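Changes to the Reading Room Blog

June 13, 2026

The Kavanagh Reading Room opened its doors with a single shelf of donated novels and a lending book kept in pencil. I have written about its holdings on this blog for several years, and readers have asked for an account of how the local history collection is now arranged.

The collection contains 2,239 items. Most are printed books and pamphlets concerning the town of Hovus and the farms along the Pendis Road. The remainder consists of letters, school registers, seed catalogs and maps. Shirley Cropper prepared the first written catalog, and her numbering has been kept throughout. Items she marked with a small "c" were copied from originals that remain with the families who own them.

Maps are stored flat in the back room and may be seen on request. The oldest shows the mill and the two roads leading to it, with field names written in brown ink. Several of these names are no longer in use, and I would be glad to hear from anyone who remembers them.

Visitors may borrow printed books for the usual period. Letters and registers must be read at the long table. Photocopies are limited to 80 pages per visit. Requests for family records should be made in writing and should include full names, with alternate spellings where these are known.
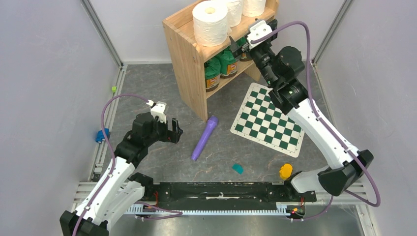
Brendan Mulligan has begun an index to the school registers, starting with the Furero schoolhouse. The index gives the name of each pupil, the year of entry and the name of a parent or guardian. Married names are being added as they are confirmed. Corrections may be left at the front desk or sent to me through the contact page.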